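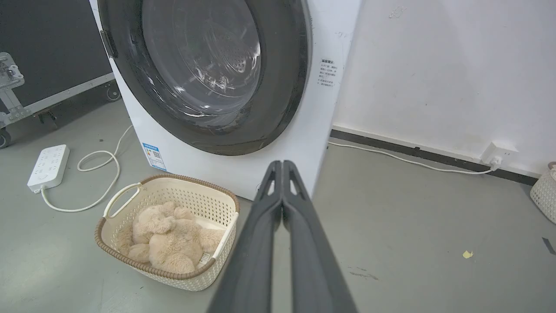 Posted by Ingeborg Mayrhofer in Nurses Then and Now, October, 9.40 pm

Washing our own uniforms: when did it change for you?

I've been sorting through my old training papers and they set me thinking about laundry, of all things! When I started at the Dhillon (600 beds, and I think I walked past every one of them on my first night) we were given 4 dresses each and weren't allowed to take them off the premises. They went down the chute and came back so stiff with starch that you could have stood them in the corner. My granddaughter is on a medical ward now and brings hers home in a carrier bag, and I can't get used to it. Does anyone remember when your hospital closed its laundry?

distport_di
Oh Ingeborg, the starch! I had a red line round my neck for almost two years. Ours at Distport shut while I was off having my second, so I came back to a leaflet telling us to wash at 60 and iron well. I was rather glad, to be truthful, as my dresses had a habit of going to a much taller girl called Maureen.

Dumisani Adams
I'll have to disagree with the fond memories, I'm afraid, though I enjoyed reading them. I was a porter before I trained and I pushed those cages down to the basement, and things went missing every week. I'd sooner do my own, on its own, on a hot wash, and know where it's been.

Ingeborg Mayrhofer
That's fair, Dumisani, and I did lose a good cardigan that way. But you're careful, and after a run of nights I'm not sure I'd have been! I still think the hospital ought to do it.

skisorer
Agree with Ingeborg. Not everybody has a machine at home either. I was in a bedsit my first 2 years and it was the launderette or the sink.

Dumisani Adams
Point taken about the bedsit, I'd forgotten those days. Perhaps give people the choice, then. Did anyone else have the paper caps, or were you still on linen?

distport_di
Linen, and it took me a month to learn to fold the wretched thing. I'll see if I can find my photo.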